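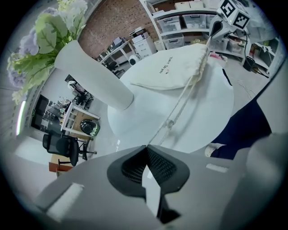 Figure 4.1 A drawstring cloth pouch on a round white table. The printed text on the pouch tells the guest what is kept inside.

Chapter 4
Small Items in the Guest Room

4.1 Introduction

In Chapter 3 we studied the bed and the linen. Now we turn to the items which a guest does not sleep on, but uses by hand: the kettle, the hangers, the iron, the hair dryer, the writing paper, the extra blanket. In the hotel trade these are called loose items. They are cheap compared with the furniture, yet a large part of the calls to the front desk concern them.

When I started to work at the Isen, a house of 63 rooms in the town of Gatport, the housekeeper Lavanya Suvarna gave me a notebook in which the night desk had written every call for one February. Most of the calls were short. "Where is the iron?" "Is there a second pillow?" "The hair dryer, please." In many cases the item was already in the room, in a drawer or on a high shelf, and the guest did not find it. A member of the staff walked up the stairs, opened the drawer, and walked down again.

This chapter deals with three questions: where a loose item should be kept, how it should be labeled, and how it should be counted when the guest has left.

4.2 The place of an item

An item should be kept near the place where it is used. This rule sounds simple, but it is often broken for reasons of space. A hair dryer needs an outlet and a mirror. If the only outlet beside the mirror is in the bedroom, then the bathroom cabinet is a poor place for the dryer, even if the guest will look there first. In such a room we have to choose, and the label becomes more important.

The second rule is that the place must be the same in every room of the same type. A room attendant who cleans nine rooms in a shift has no time to remember that the iron of one room lives under the sink.

4.3 Bags, boxes and open shelves

Items with a cord are difficult to keep tidy. On an open shelf the cord falls down and catches on other things. A box solves this, but it takes much space and its lid is soon lost. A cloth bag with a drawstring is soft, can hang on a hook, and can be washed together with the towels. Its weak point is that it hides what it holds. For this reason the name of the item should be printed on the outside, in letters which can be read from a standing position.

Printing has to survive the laundry. The Flandska guesthouse ordered 200 bags with a transfer print, and after one season many of the words could no longer be read. The next order was made with woven labels. These were more expensive but are still in use.

At the Sproģis, where many guests do not read English, the manager Kelly Stockdale added a small drawing under each word.

4.4 Terms used in this chapter

Loose item: any object in the room that is not fixed and is not furniture.
Par level: the number of pieces of one item that the house must own so that no room is without it.
Room card: the list, signed by the attendant, of all loose items in one room.

Before you read further, write a room card for a room where you have stayed yourself. Keep it, as you will need it for the exercise on par levels in section 4.6.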